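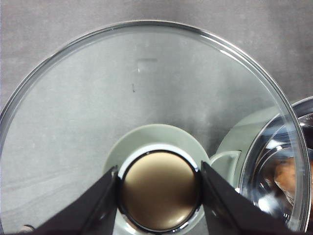
Wrist camera view: gripper fingers on the knob of a glass pot lid.

Call for Student Participants: Huanca Kitchen Manipulation Project

The Tovita student robotics club is recruiting students for the Huanca project, which starts in September. Participants will teleoperate a robot arm with a two-finger gripper, record manipulation tasks with ordinary cookware, and help train and test policies on the recorded data. Applications close June 18, 2023.

Background

Huanca covers lids, pots and other kitchen items that are hard for a depth sensor or hard to grasp. Clear glass lids are the current focus. The gray work surface shows through the glass, the rim appears mainly as a thin bright band, and reflections move when the wrist moves. The knob is the only grasp point we allow on a lid. The data set now holds 434 accepted episodes. The target for the coming term is a further 500.

Open places

Operators (6 places). Run teleoperation sessions, reset the work surface between episodes, label each episode as accepted or rejected, and write a short note on every rejection. No programming is required. Training is given by Flor Ayala and takes two sessions.

Perception (3 places). Work on lid pose estimation from the wrist camera. Metal pots near the lid produce curved reflections that our present rim detector confuses with the rim itself. Python is required. Prior work with image segmentation is useful.

Hardware (one place). Maintain the gripper fingers, the wrist camera mount and the cabling. The finger pads need a new design with better hold on round metal knobs. CAD experience is required, and you should be able to solder a connector without supervision.

Requirements

Applicants must be enrolled students in any department. First-year students may apply as operators. All participants complete the lab safety course before touching the arm, including those who have completed it for another club. Operators must attend one fixed session each week. Missed sessions are made up within the same month.

Credit and pay

The project is unpaid. Perception and hardware members may register it as an independent study under Glenys Dunstan; the form must be signed before the first session. Operators are named in the data set release notes.

How to apply

Send one page to Noura Chidiac at the club office. State which place you want, your weekly availability and any relevant coursework. Perception applicants should attach a code sample they wrote themselves. Group submissions are fine if your own part is marked. Interviews are short and held at the bench with Akosua Amoah.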